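To: Gudisach working list
From: Colin Pilkington
Subject: Re: Draft section 5, wording of episode start and end conditions

Members of the list,

Thank you for the comments received on the December draft. I reply to one of them in full, as it bears on how every simulated sorting task is to be reported under the Gudisach guidelines.

Hinata Morikawa wrote:

> Section 5 asks each group to report "the initial arrangement of the
> workspace" and leaves the matter there. In the Ikow submissions we
> reviewed, one group took this to mean the random seed, another gave
> full poses, and a third gave a single sentence. Their results cannot
> be compared. I would also ask whether a block that already rests on a
> platform when the episode starts may be counted as a placement. Of the
> 3000 episodes in the Kollár set, 970 began in such a state, and the
> success rate changes a good deal depending on the answer.

The editors agree that the present wording is too loose.
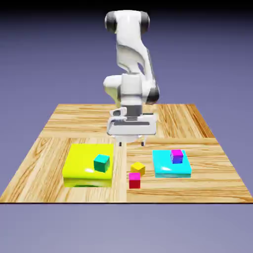 We propose that the initial arrangement be reported as a table, with one row for each movable object, giving its identifier, its pose, and the surface that supports it. The supporting surface has been missing from most reports to date, and it is the entry that settles the second point raised. With the teal cube already on the yellow platform and the magenta one on the cyan platform, while the yellow and red cubes stand on the bare wood, only the latter two would be eligible to count as placements if the episode started from that state. The state of the gripper, open or closed and holding or empty, would be entered in a separate row.

Color names should not serve as identifiers. Groups may use them in captions, but a cube and a platform can share a color, and rendered colors shift with lighting. The identifier in the table must match the one used in the simulator's own log.

On reporting volume, the editors suggest that a group publish the complete table for the first 100 episodes and make the remainder available on request. Zirness has offered to host the files. This arrangement has not yet been confirmed - a further note will follow once the terms are known.

One question remains open. The draft does not say how to treat a block that is moved off its platform by accident and later put back. My own preference is to record it as a disturbance and to exclude it from the placement count, but I would welcome other views before the text is revised.

Colin Pilkington
Editor, section 5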